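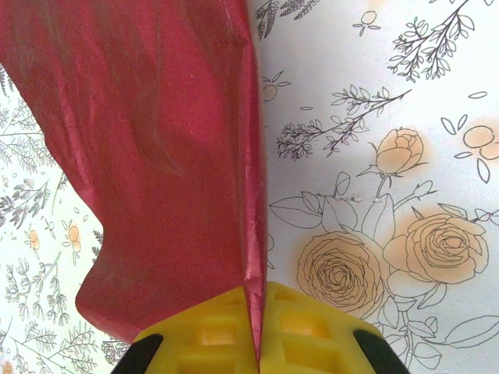

Griff in die Falte

In Sasau bringt eine Schul-AG einem Roboterarm bei, mit weichem Material umzugehen. Im Herbst will sie damit zum Wettbewerb nach Nirnach fahren.

3. Juli 2020

Die Robotik-AG am Leclerc-Gymnasium in Sasau hat neun Mitglieder, die meisten aus der zehnten und elften Klasse. In den ersten Jahren bauten sie fahrende Roboter, die Linien folgten und Klötze sortierten. Das Fach mit den Pokalen im Flur stammt aus dieser Zeit. Seit dem vergangenen Schuljahr arbeitet die Gruppe an etwas anderem: Ihr Arm soll dünnes, knittriges Material aufnehmen, anheben und an einer anderen Stelle wieder ablegen.

Anlass war die Ausschreibung des Wettbewerbs in Nirnach. Dort gibt es neben den üblichen Klassen eine Disziplin für sogenannte formlose Objekte. Zugelassen sind Folien, Tücher, Papier und Beutel. Die Teams erfahren erst am Wettbewerbstag, was auf dem Tisch liegt. Für jede Aufgabe gibt es höchstens 50 Punkte, und wer das Material beschädigt, bekommt für diese Aufgabe gar keine.

Ein Klotz hat Kanten und eine Mitte. Man kann ausrechnen, wo die Finger ansetzen müssen, und wenn der Klotz beim nächsten Mal zwei Zentimeter weiter links steht, ändert sich an der Rechnung wenig. Bei einem Stück Folie liegt die Sache anders. Es sieht nach jedem Ablegen neu aus. Es rutscht, klappt um und bildet Taschen. Zieht man an einer Ecke, bewegt sich die gegenüberliegende vielleicht mit, vielleicht auch nicht. Die AG hat im ersten Halbjahr mehrere Verfahren ausprobiert, die Kontur des Materials zu erkennen und daraus einen Greifpunkt abzuleiten. Keines davon blieb im Programm.

Der Arm heißt in der Gruppe Greltik. Woher der Name kommt, ist unter den heutigen Mitgliedern umstritten, er stand schon auf dem Karton, als der jetzige Jahrgang die Werkstatt übernahm. Den Greifer haben die Schüler mehrfach umgebaut. Am längsten dauerte die Abstimmung der Greifkraft. Bei zu wenig Druck gleitet die Folie beim Anheben weg, bei zu viel Druck bekommt sie Knicke, die beim nächsten Durchlauf stören. Das Geld dafür kam aus einem Kuchenverkauf beim Schulfest, der 111 Euro einbrachte. 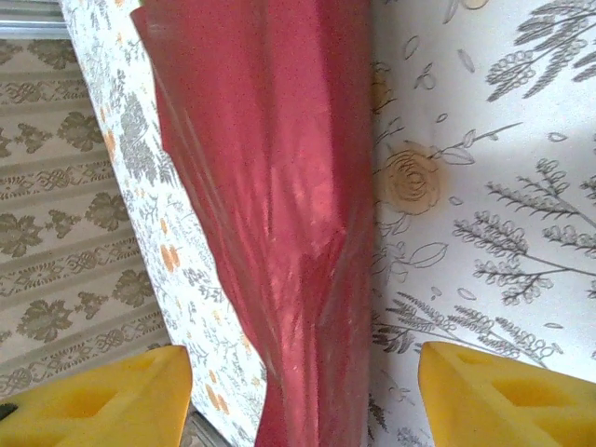 Die Gruppe hat sich schließlich darauf geeinigt, Falten zu suchen statt Ränder. Eine Falte steht ein wenig von der Unterlage ab, und zwei Finger können sie von beiden Seiten fassen, ohne unter das Material fahren zu müssen. In den Aufnahmen, die direkt am Greifer entstehen, lässt sich gut verfolgen, worauf das Programm achten soll. Das rote Material läuft nach unten hin trichterförmig zusammen, und das schmale Ende liegt zwischen den beiden gelben Fingern. Auf den Falten spiegelt sich das Licht in Streifen. Solche Streifen waren anfangs ein Ärgernis, weil die Auswertung sie für Kanten hielt. Inzwischen nutzt die AG sie als Hinweis darauf, in welche Richtung eine Falte verläuft.

Auch die Unterlage spielt eine Rolle. Auf einer einfarbigen Platte erreichte das Team schnell gute Werte und war entsprechend zuversichtlich. Beim ersten Versuch auf einem gemusterten Stoff griff der Arm nach einem aufgedruckten Blatt. Daraufhin legten die Schüler fest, dass jede Änderung am Programm auch vor bedrucktem Hintergrund bestehen muss, bevor sie übernommen wird. Das kostet Zeit, und in der Gruppe wurde darüber gestritten. Zwei Mitglieder wollten lieber zuerst den einfachen Fall fertigstellen. Sie wurden überstimmt.

Gelernt wird aus Beispielen. Ein Mitglied führt den Greifer von Hand durch eine Bewegung, die Kamera nimmt auf, ein zweites Mitglied notiert, ob der Griff brauchbar war. Bis Ende Mai sind auf diese Weise 2549 Durchläufe zusammengekommen. Ein Teil davon ist nicht zu gebrauchen, etwa weil die Beschriftung fehlt oder die Aufnahme zu früh abbricht. Die AG hat diese Durchläufe trotzdem behalten und in einen eigenen Ordner verschoben. Die Durchsicht übernehmen die Jüngeren, die das Greifen selbst noch üben. Wer eine Stunde lang Aufnahmen beurteilt hat, sagen sie, führt den Arm danach ruhiger.

Als schwierig gilt inzwischen vor allem durchscheinendes Material. Rote Folie hebt sich vom Untergrund ab, bei hellen Sorten scheint der Untergrund durch. Dazu kommt die Bewegung. Dünne Bögen schwingen nach,
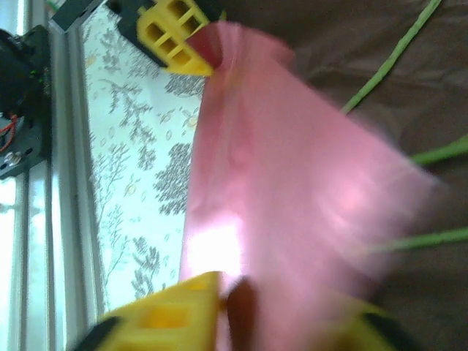 und solange sie schwingen, taugen die Bilder nur bedingt für die nächste Entscheidung. Eine Wartepause nach jedem Anheben hilft, aber in Nirnach läuft die Uhr mit. Zurzeit probiert die Gruppe, den Arm auf dem ersten Stück des Weges langsamer zu fahren und die Pause dafür wegzulassen.

Über die Ferien bleibt die Werkstatt an einem Nachmittag pro Woche geöffnet. Auf der Liste an der Tür stehen neue Kabelbinder, ein Ersatz für den zweiten Monitor und die Frage, wer die Anmeldung für Nirnach ausfüllt. Ob die Gruppe in der Klasse der Fortgeschrittenen antritt oder noch einmal bei den Einsteigern, will sie nach den Sommerferien entscheiden. Für beide Klassen gilt dieselbe Materialliste, nur die Zeitvorgabe ist eine andere.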